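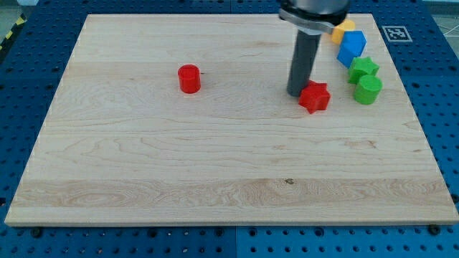
Éloge des formes simples

par Erasto Mushi

Depuis deux ans je vis à Bragança, et je lis le français plus souvent que je ne le parle. Je demande donc au lecteur un peu de patience si mes phrases marchent lentement. Je voudrais défendre une chose modeste : la planche de bois clair sur laquelle on pose quelques blocs de couleur, un cylindre, une étoile, et rien d'autre.

Au mois d'août, ma sœur m'a demandé de choisir un cadeau pour son fils. Je suis entré dans le magasin Bondier, près du pont, et j'ai ouvert ensuite le catalogue de la maison Gilurard, qui compte 521 références pour les enfants de moins de six ans. J'ai lu ce catalogue avec sérieux, le soir, un crayon à la main. Presque tous les jouets y font quelque chose. Ils chantent, ils comptent, ils félicitent. Le modèle Groltano, qui coûte 99 euros, dit « bravo » quand l'enfant met la bonne pièce au bon endroit. Je me suis demandé qui joue, dans ce cas, et qui regarde jouer.

Un cylindre rouge ne félicite personne. On le met debout et il reste debout. On le couche et il part, parfois jusque sous l'armoire, et l'enfant doit se mettre à plat ventre pour le retrouver. J'ai vu mon neveu faire cela pendant une matinée entière. Il ne se fâchait pas contre le cylindre. Il essayait de comprendre à quel moment la chose qui tient devient la chose qui roule, et je crois que beaucoup d'adultes n'ont jamais donné une matinée à cette question.

L'étoile est d'un autre caractère. Elle a des pointes et des creux, elle accroche le doigt. Quand on la pousse par un côté, elle avance, mais elle tourne aussi un peu, et l'on arrive à côté de l'endroit que l'on voulait. Il faut la corriger, par petites poussées. Mon père, qui était menuisier, disait qu'un objet vous apprend la main par ses défauts. Je ne sais pas si l'expression est correcte en français. Dans notre langue elle est très claire.

On me répond souvent que le plastique n'est pas noble et que les blocs devraient être en bois, comme autrefois. J'ai moins de certitude que mes amis sur ce point. Un bloc de plastique brillant, d'une couleur franche, se lave facilement et se voit de loin. Ce qui me semble plus important, c'est la surface qui le reçoit. Sur un tapis décoré de routes et de petites maisons, le bloc disparaît, et l'enfant suit la route que le dessinateur a décidée. Sur une planche pâle, où le fil du bois fait de longues vagues, le rouge se détache tout de suite. La couleur a besoin d'un fond calme, et le bois est calme sans être vide. On peut y trouver un nœud, petit comme une lentille, et mon neveu a décidé que le nœud de la sienne était un puits. Il ne faut pas poser l'étoile dessus, sinon elle tombe. C'est lui qui a fait cette règle et il la respecte mieux que les miennes.

J'aime aussi que la planche ait un bord. Je sais que certains parents préfèrent le sol entier, pour la liberté. Je les comprends, mais j'ai remarqué que l'enfant pense davantage quand la place est limitée. Avec six blocs sur une planche, il doit décider : ceux qui vont ensemble, celui qui reste seul à gauche, la distance entre les deux rouges. Avec cinquante blocs sur le sol il verse, il crie de joie, et il s'en va. Les deux choses sont bonnes. La première est devenue plus rare dans les maisons que je visite.

Je dois reconnaître une objection sérieuse. Les parents qui travaillent tard achètent le jouet qui parle parce qu'il occupe l'enfant pendant que l'on prépare le repas, et ce n'est pas à moi, qui n'ai pas d'enfant, de leur faire la leçon. Le cylindre et l'étoile demandent, au début, qu'un adulte s'assoie à côté. Il n'a pas besoin d'expliquer. Il pousse une pièce, il attend, il laisse l'enfant répondre par une autre pièce. Quinze minutes suffisent certains soirs. Je ne prétends pas que tout le monde les possède.

Finalement je n'ai pas acheté le Groltano. J'ai demandé chez Bondier une planche collée, en bois clair, et le vendeur a voulu savoir si c'était pour couper le pain. J'ai dit oui, c'était plus court. Les blocs, je les ai pris au détail, et ma sœur a trouvé que le paquet était bien lourd pour un enfant de trois ans. Elle a mis la planche sur la table basse, contre le mur. Elle y est encore, et quelquefois on y pose les tasses.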